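News > Press Releases > Community

CLISWOOD LENDING LIBRARY OF THINGS WILL NOW LEND YOU A GRATER

January 17, 2020 — The Cliswood Lending Library of Things, which has spent four years loaning pressure washers to people who swear they will bring them back by supper, is opening a kitchen and small tools collection at its Nyarko Street branch. Members can borrow from it starting today, with the same card they already have and have probably lost.

The new collection holds 1,000 items, nearly all of them donated. Residents were asked last July to look in their drawers and part with anything they owned two of. The response was generous and, in the matter of potato mashers, overwhelming. Cliswood is a town of modest size and it appears to have been mashing potatoes on an industrial scale.

"We asked for spares and we got spares," the library said in a statement to members. "We also got a fondue set with a note attached asking us not to tell the person who gave it as a wedding present. We have honored the note."

Borrowing works the way it does for the big equipment. Small items go out for two weeks and can be renewed once if no one else is waiting. There is no charge for the loan. Late returns cost a quarter a day, up to the price of the item, at which point you own a secondhand whisk and we wish you well with it.

Sharp items are kept behind the desk and loaned to adults only. Anything with a plug has been tested by Brotemska Electric, which gave its time for free and declined to pass 70 of the appliances submitted. Several of these were toasters. One was returned to us with the single word "No" written on masking tape, and it has been recycled.

Hand tools and kitchen pieces are shelved by job, so that a person who wants to hang a picture or make a coleslaw can find the right section without knowing what anything is called. Items that have not been sorted yet are held in open bins, and members are welcome to ask for something from those as well.
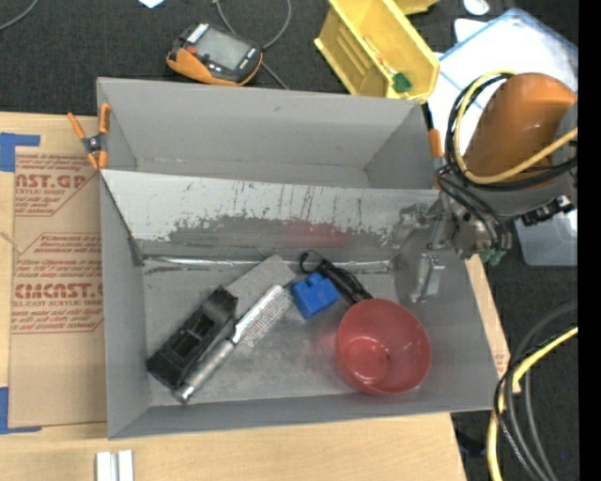

WHAT IT COST

The branch needed new shelving, a second desk and a lock that locks. A grant of $2,000 from the Jornaditz Fund paid for all three, with enough left for labels. The fund supports projects that keep usable goods out of the landfill, and its application form was four pages long, a kindness we would like to acknowledge publicly.

DONATIONS

The library is still accepting cake pans in odd shapes, clamps, levels, canning equipment and tape measures that retract. Please wash kitchen items before dropping them off. We are not accepting mashers, bread machines or single chopsticks. Donations may be brought to the desk whenever the branch is open. Boxes left on the step overnight get rained on — and then they get thrown out, and someone writes us a letter.

ABOUT THE LIBRARY

The Cliswood Lending Library of Things is a nonprofit serving residents of Cliswood and the surrounding townships. Membership is free with proof of address. Press inquiries should be directed to the Nyarko Street desk, which also handles lost cards, overdue notices and questions about the fondue set.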